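Demville Robotics Club - Frequently Asked Questions

Last updated 16 March 2021

Who can join?
Any student at Demville in grades 9 through 12. You do not need to have taken a programming class. About half of what we do is typing, and the rest is setting up the table, watching the arm, and writing down what went wrong.

When and where do you meet?
After school in Room 118, until the late bus. If the door is locked, knock. The bell in that hallway does not work.

What does it cost?
Dues are $10 for the year. That covers tape, markers, printing and snacks. Competition travel is paid separately, and there is a form if you need help with it.

What is the Block Project?
It is the first thing every new member works on. There are red cubes and blue cubes, and your program has to get the arm to pick up a cube and put it where the task sheet says. The sheet starts with one cube and works up to pairs that have to sit side by side, one blue and one red, touching. It sounds easy. Most teams spend their first two meetings just getting the gripper to close in the right place.

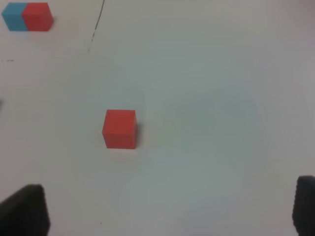
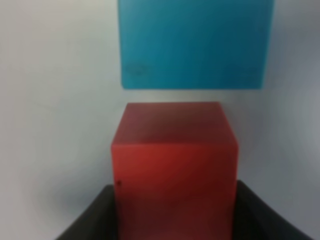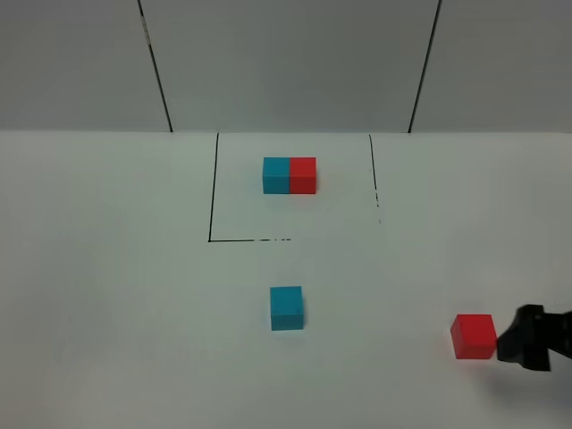 Do the cubes have to go in exactly the same spot every time?
No. The task sheet gives you an area, and the whole cube has to be inside it when the arm lets go. A cube on the line does not count. For pairs, a gap you can slide a sheet of paper through does not count either.

Can I move a cube by hand if the arm misses?
During practice, yes. During a scored run, no. Write the miss in the log and keep going - the run is still worth points for any cubes already placed.

What software do you use?
Suleo, on the club laptops. You can install it at home, but it will not talk to the arm from there. Save your work to the club folder before you leave. Files on the desktop get erased.

How many runs do we have to log?
Each team needs 10 clean runs before moving to the next sheet. Last year the club logged 243 runs in all, counting the bad ones. Please count the bad ones. They are the ones we look at when something breaks.

Is there a competition?
Yes, the Hindley Block Challenge, in November. We send two teams. Teams are picked from the logs, so a member who joined late but has good runs can still go. Our team number is 2626. Put it on every page you hand in there.

What is the Raju sheet?
It is the last task sheet, and it is optional. The cubes start in places you are not told ahead of time, so you have to use the cameras to find them. Only try it after you have finished the others.

What if I miss a meeting?
Tell your team. Read the log before you touch the code again, in case somebody changed the speed settings. If you miss three in a row without saying anything, your spot on the table schedule goes to the next person on the list.

Do I need to bring anything?
A notebook and closed shoes. Long hair tied back when you are at the table. Food and drinks stay on the shelf by the door.

How do I sign up?
Fill out the yellow form in the main office and bring it to any meeting with your dues.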